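Repairing chipped edges on laminate table tops

Chips along a laminate edge start small and spread. The core under the surface is usually particleboard, which swells once water gets in. A chip left open next to a sink or a coffee machine will lift the laminate around it within a few months.

Before filling, remove anything loose. Run a fingernail along the edge and pull off flakes that move. Vacuum the dust out of the cavity and wipe it with a cloth dampened with rubbing alcohol. Let it dry for 2 hours. If the core has already swollen, pare it back with a sharp chisel until it sits slightly below the surface.

For chips smaller than a pea, use a hard wax stick melted with a low-heat iron. Overfill, let it cool, and level with a plastic scraper held nearly flat. Wax does not stand up to hot pans, so keep it to desks and shelves.
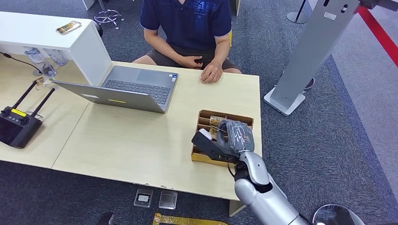
Chips along the near edge of a pale laminate desk in use.

For larger chips, use two-part filler. Mix only what can be applied in five minutes. Tape the laminate on both sides of the damage, press the filler in from the side and then from above, and pull the tape before it sets. Sand with 180 grit on a hard block, working from the laminate toward the outside. Sanding in the other direction lifts the edge.

Color: mix the tint into a test batch and let it cure on scrap first. Most fillers dry darker. On pale wood patterns, match the lightest tone in the grain and draw the darker lines afterward with a fine marker.

Where two tables are pushed together, check that the tops are level before repairing the seam edges. A height difference of 2 mm is enough to catch sleeves and break out a new repair. Adjust the feet, or shim under the lower legs.

If damage runs along most of the edge, replace the banding. Iron-on banding goes on at medium heat with slow, even pressure. Trim with a file, pushing down and away from the top.

Notes by Rozália Rusnák. Filler times checked 12th October.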